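Mirnell Blocks: read me before you use (or add to) this set

Hi! I look after the Mirnell block-handling recordings, and I wrote this page after answering the same handful of emails one time too many. It covers what's in the set and the house rules we record by. If you only read one section, make it the rules.

What you get

There are 611 episodes, all two-armed tabletop work with colored cubes, recorded at our Wamenmont site. I hold back 52 of them for testing, and they sit in their own folder called heldout. Please don't train on those! Someone will compare your numbers with ours one day and it gets messy fast.

Each episode folder has the head video, the joint log and a short text file called notes. Read the notes. They're where we admit to things like a late start or a second try at a grasp.

House rules for recording

We have 6 rules, and I'm pretty stubborn about them.

1. Hands stay out of reach of the arms once the motors are live. If you need to move a block, stop the robot first. Yes, even for a tiny nudge.
2. One person drives, one person holds the stop button, and the person on the button doesn't do anything else.
3. Check the hand cables for slack before every session, with both arms moved slowly through their full range.

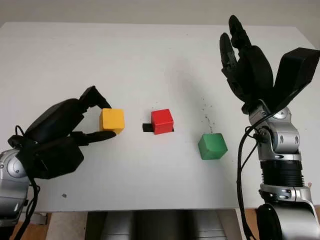

4. Don't throw away failed grasps. Mark them "fail" in the notes and keep going (I learned this the hard way with the old Voltard set, where all the misses got deleted and the policy had no clue how to recover).
5. Start poses get shuffled between episodes. Use the shuffle script, because people who think they're being random really aren't.
6. No bystanders in the video. If a face gets in, the episode goes.

Known problems

Episode 335 has a gap in the joint log. The video is fine, so I left it in with a flag. Cube colors also shift a bit between morning and evening sessions, and I haven't corrected for that.

Adding your own episodes

Run the Tilahun checker first and fix whatever it complains about, then send me the folder with the notes filled in. I usually merge new stuff in May, so if you miss that it may sit for a while. Poke me if it does.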